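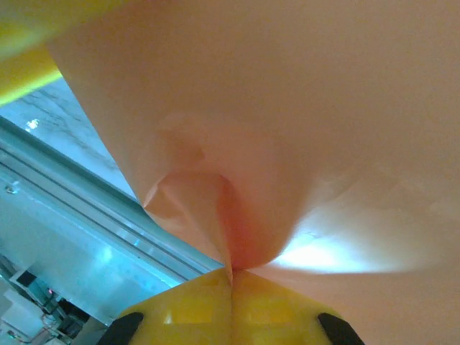
We are happy to report that the memorial song for the families of the Uvport ferry accident is nearly finished, and we can't thank Fullonik enough for its patience since February. The singer Lục recorded 12 takes at Brorkance and we have kept two — choosing was hard on all of us! For the sleeve we have settled on a peach color, very near the thin, slightly glossy sheet gathered into a tight fold, with that warmer salmon tone deep in the pinch.

Of the 3000 dollars granted, the studio and the eight choir members are paid in full. The printing bill is still to come, and we will send it along as soon as we have it. The families have asked to hear the song before it goes to radio, and of course we said yes.

Sent 14/05/2018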